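A Morning at the Alletti Open Day

In November I went to the open day of Alletti, a small studio in Kekilska which makes mobile games for children. I do not work in games, but my daughter plays them every evening, and I was curious to see where they come from. The doors opened at 9 and there was coffee in the corridor.

First we were taken to the drawing room. Two artists were preparing the new game, Fandholm, where the player runs an animal hospital in the mountains. A goat comes in with a thorn in its leg, and you must choose the right tool, clean the leg and put on the bandage. One artist told us that the goat alone has 100 drawings. The bandage was drawn again seven times, as the small children in the tests thought it was a sock.

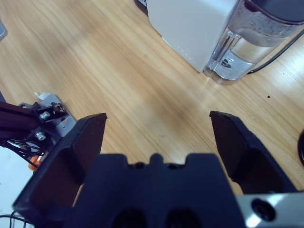 2 min read

After this we went to the sound room, which I liked the most. It is very narrow, so we entered in groups. The sound of the tweezers is made with a hair clip. The goat is a man from the accounting office, and he did it for us live, with great success!

Then came the part about testing. Alletti has over 3000 players who receive each game early and send comments. I asked if the children do not become afraid of real doctors from such games. The answer was that they take out needles and blood, and each animal goes home at the end. I would have liked to hear more about this, but the group was already moving.

Lunch was at Štefanec, the restaurant across the yard. The soup was good, the line was long. In the afternoon visitors could play the first two levels of Fandholm on tablets. I finished the goat, but the owl was too difficult for me, and a boy beside me showed me that I must hold the wing with one finger and drag the cream with another.

The entrance is free, but you have to register on their page. Take the tram and not the car, the parking is very small.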